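Informe de avance — Programa de comedores y despensa de Requena
Destinatario: Fundación Garnum
Fecha: 24 de octubre de 2025

El presente informe cubre el periodo iniciado en abril y recoge el trabajo realizado con la segunda parte de la ayuda. Los justificantes de gasto se envían en archivo separado, con la misma numeración que en el informe anterior.

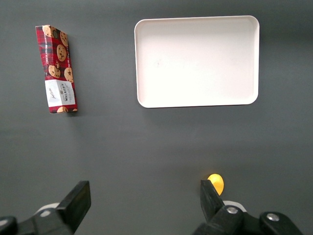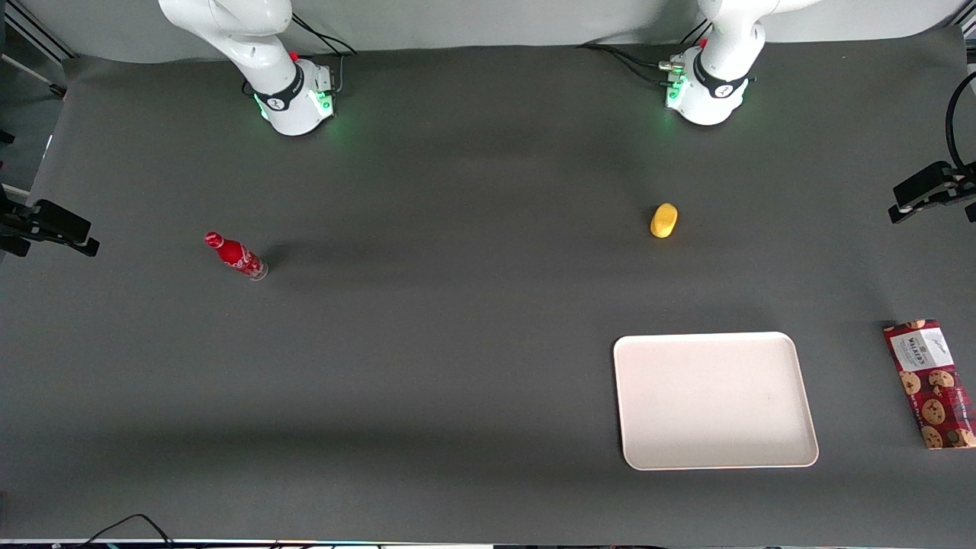
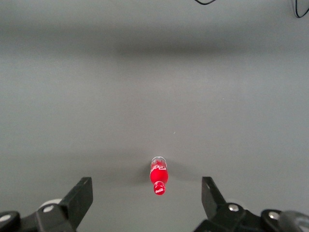
Tres vistas de mesa; en la primera, una caja de galletas Walkers.

1. Actividad del periodo

El almacén de la calle Sirnora funciona ya con el horario ampliado, de mañana y tarde. Se atiende a 29 entidades, entre parroquias, asociaciones vecinales y dos comedores. Trece de ellas recogen producto cada semana y las demás lo hacen cada quince días, según el calendario pactado con cada una.

El reparto a domicilio para personas mayores empezó más tarde de lo previsto. La furgoneta estuvo en el taller por una avería del equipo de frío y durante ese tiempo solo se llevaron productos secos. La ruta del norte, que es la más larga, se ha partido en dos.

2. Conservas, secos y desayuno

Las donaciones de legumbre y arroz han cubierto lo necesario. Falta aceite, como en el periodo anterior, y hubo que comprarlo — la partida prevista se agotó antes del verano. El surtido de galletas y dulces llega de forma irregular y casi siempre en envases pequeños, lo que obliga a rehacer los lotes. Hemos fijado un lote de desayuno básico (leche, cacao, cereal y un paquete de galletas) y lo que sobra pasa a los comedores.

Se revisa la fecha de consumo preferente a la entrada y de nuevo antes de la salida. El producto con menos de un mes se entrega únicamente a los comedores, que lo gastan en el momento.

3. Gasto

De la partida de compra se han utilizado 1550 euros, casi todo en aceite y leche. La reparación de la furgoneta costó 900 euros y se ha cargado a mantenimiento, tal como se acordó por correo. No se ha tocado la partida de formación. El curso de manipulación de alimentos queda pendiente de que la empresa Drokari confirme aula y horario.

4. Incidencias

Dos entidades dejaron de recoger sin avisar y su cupo se repartió entre las de la misma zona. Una ha vuelto. La puerta de la cámara pequeña no cierra bien; se ha pedido presupuesto y mientras tanto se usa solo para fruta.

El programa de inventario sigue sin distinguir entre caja y unidad al dar de alta un producto. Los totales de conserva del primer trimestre salieron mal por ese motivo y se adjunta la tabla corregida.

5. Próximos pasos

Cerrar el calendario de recogidas de invierno. Firmar el convenio con el mercado municipal para los excedentes de verdura. Pedimos a la Fundación autorización para pasar a compra de alimentos lo que quede en formación si el curso no puede hacerse antes del cierre del ejercicio — necesitaríamos la respuesta por escrito.

Coordinación del programa, Requena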